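Firkeck 5-button control box - quick review

Posted Sep 6, 2026

Short one, I'm supposed to be wiring this thing in and instead I'm typing.

Bought it in April to replace a homemade box on my bench saw and dust collector setup. Paid 30 bucks plus shipping from Urer. The old one was a project box with holes I drilled badly. Wanted proper buttons in a proper row, didn't want to drill anything.

Build first. Two-tone housing, light gray top on a black base. Looks like shop gear, fine by me. Top is held on with 4 corner screws, easy to get at, and mine came tight from the factory. Inside is cramped. If you have big fingers get the long needle nose pliers out before you start. Terminals were labeled, but the print is tiny and one label was on crooked.

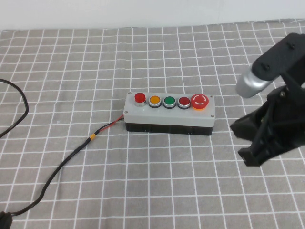
On the table, with a cable coming out of the left side. Pilot button at the left, e-stop at the right.

Buttons. The red pilot one on the left sits a bit taller than the ones next to it, so I can find it without looking. Yellow, green and dark red are all flush, wich I like for a start button - hard to bump with a sleeve. Click is firm on the green, a little mushy on the yellow. Not a big deal.

E-stop is the best part. Big mushroom head, much wider than the rest, arrows on top for the twist release. Twist took some force the first week, eased up after.

Gripes:
The two flat reds. OK one is flat, one is raised, but still, two reds plus a red e-stop is a lot of red. I put tape labels on mine.
Instructions are one sheet. Wiring diagram is for a diferent model.
No cable gland in the bag. Had to order 2 from Bastos.

Compared to the Ninirier box my last shop had - that one felt heavier, but the buttons stuck in cold weather. So far these don't.

Would buy again. 4 out of 5, minus one for the diagram.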